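Borrowing dishes and tableware from the Laryea Share: questions we get a lot

Updated April
By the Laryea Share desk

Typed up fast between pickups, so forgive the mess. If your question isn't in here, call the desk, extension 2203, or stop in.

What is it?

A tableware library. Plates, bowls, glasses, mugs, flatware, chopsticks, serving stuff, a few big pots. You borrow it for a party or a family dinner or a funeral lunch, you bring it back, somebody else gets it. Used to be one closet. Now it's most of the back half of the Laryea building in Dastville, plus a shelf in the hallway we keep meaning to clear.

Who can borrow?

Anyone with a Dastville address. Anyone who works in Dastville. Schools, churches, clubs, yes. Businesses, ask first. Caterers, no, sorry, we tried it for one summer and there was nothing left for birthdays.

Do I have to be a member?

No. You need an account in Werudent, which is the booking site, free, takes a couple minutes. If you don't do computers the desk can make one for you. Bring something with your address on it.

What does it cost?

Borrowing is free. Deposit is $40 per booking, whether it's six bowls or the whole wall. Card or cash. Cash deposits come back as cash, card deposits go back to the card and your bank takes however long it takes. We can't speed that up, please don't yell at the desk.

How far ahead do I book?

Two weeks is comfortable. For graduation season and the winter holidays, more like two months. Same-day is possible if it's on the shelf and nobody has it booked, but call first, don't just drive over. The "available" note in Werudent is only as good as the last time someone checked things in.

When is pickup?

Doors open at 2 pm. Not before. The mornings are washing and checking. Go around to the side door, the front one belongs to the dentist. Parking in back is shared with the dentist too, so load up and move along.

What do you have?

926 pieces at last count, not including lids. Full list is in Werudent under Laryea. Short version:

Dinner plates, white, two slightly different whites. Salad plates. Soup bowls and the deeper noodle bowls. Tumblers, wine glasses, a set of champagne coupes that gets borrowed way more than we expected. Mugs, all mismatched. Forks, knives, spoons, chopsticks. Platters, trays, pitchers, ladles, cake stands. Tablecloths are a seperate thing, see further down.

How is the flatware packed?

In trays, by type, one type to a tray. It goes out that way and should come back that way. You'd be surprised how long it takes to unmix forks from spoons when three bookings come in at the same time.
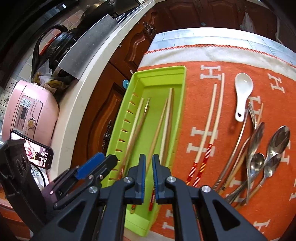

Don't stack a full tray inside another full tray either. Lids on, then stack. If you've lost track of what goes in what, just put everything in one box and say so at the desk, we'd much rather hear it than find it.

Can I borrow odd numbers of things?

Yes. Seven bowls is fine. You don't have to take a full dozen. Flatware we prefer to send by the tray, but if you only need a handful ask and we'll pull a handful.

Are the chopsticks reusable? Are they clean?

Reusable, yes, and washed after every loan like everything else. If you want disposables for a big crowd we don't carry them, try the restaurant supply place out past the highway. Children's training chopsticks: no, people keep asking, maybe someday.

Do I have to wash things before I bring them back?

Rinse and scrape. That's the whole rule. No food stuck on, no sauce pooled in the bottom of the box. We run everything through the big machine regardless, so you don't need to get it sparkling. Please do NOT put the wine glasses in your dishwasher at home. Please do not put anything wood or bamboo in there either.

What if I don't have a sink? Park party, etc.

Wipe it down, bag it, bring it back the next day. Don't let it sit in a hot car over the weekend. Seriously. We had a pitcher of something come back in July and had to throw out the pitcher.

What detergent do you use? My kid has allergies.

Breltia unscented, the powder. Label is taped up over the sink if you want to read it, or we can email a picture of it. About food allergies: we can't promise anything has never touched nuts, shellfish, wheat or whatever. It's shared stuff. If that's a serious worry for your family, wash it again at home or bring your own.

I broke something.

It happens. Tell us. First broken item on a booking is on us, really. After that it comes out of the deposit at what it costs to replace, and most of it is cheap. Glasses are a couple dollars. The noodle bowls are more because they have to be ordered in. Don't glue it. Don't buy us a new one that almost matches, we have a whole bin of almost matches.

I lost something.

Same as above, except give it a week. It's in the trash bag or your aunt's house. Spoons especially. If it turns up later bring it in and we'll refund you, even months later.

I have something that isn't yours.

Also common. Bring us the mystery serving spoon, we keep a box of them by the door. If you're missing one, look in that box. Anything left in there a full season gets donated.

How long can I keep things?

Four days is normal. Week if you ask. Longer than that, call, and it depends what else is booked. Late returns with no call: we hold the deposit until it's all back, and if it keeps happening we stop booking you. Only had to do that twice.

Can someone else pick up for me?

Yes, put their name in the notes on the booking or call it in. They'll need the booking number. Whoever's name is on the account is the one responsible, worth mentioning before you send your teenager.

Do you deliver?

No. Used to have a van. No more van.

How much car do I need?

Plates are heavier than people think. A dinner for a couple dozen people fits in a regular trunk plus the back seat. Anything bigger, bring two cars or make two trips. Bring old towels for padding. We have the crates but not always enough padding to go around, and bubble wrap disappears the second we put it out.

Will someone help me load?

If there's two of us on, sure. If it's one, they can't leave the desk. There's a cart. One wheel sticks, pull it instead of pushing.

What about tablecloths and napkins?

Separate shelf, separate booking, same deposit covers both if you book them together. Cloths come back UNWASHED please. Shake out the crumbs, fold it loosely, bag it. People mean well but a wine stain that's been through a hot dryer is there for good.

Can I donate dishes?

Maybe. What we want: plain plates, plain bowls, sets of eight or more, stackable. Stainless flatware in any pattern. Pitchers. Big ladles, always big ladles. What we don't want: anything chipped, anything with gold edging (can't go in the machine), single mugs, china you feel guilty about. Email a photo before you haul it over. Nothing left at the side door overnight, it ends up being the dentist's problem and then ours.

Can I donate money instead?

Yes, jar on the desk or the button in Werudent. It goes to soap, crates and replacing glasses, pretty much in that order.

Can my school class visit?

Small groups, mornings, arranged ahead of time. Kids like the big machine. Closed-toe shoes because of the glass.

Can I change my booking?

Up to the day before, do it yourself in Werudent. Day of, call. Adding things is harder than dropping things. If you end up needing less than you booked please drop the extra, there's usually someone on the waitlist for exactly those bowls.

The site says my booking is "pending." Is that bad?

No. Means we haven't looked at it yet. It goes to "held" when we've looked and "packed" when it's in crates. If it's still pending two days before your party, call us, something got missed.

Do you rent tables and chairs?

No. The township office has folding ones, ask there. We don't know their prices or when they're open, so please dont ask us.

What do I do with the crates after?

Bring them back too! They're ours. Also the lids. Also the little number tags on the handles, those match your booking and we check in by tag. Leave the tags on.

Can I drop off after hours?

No drop box, the door's locked and it's breakable stuff. If you're stuck, call before closing and we'll work out a time.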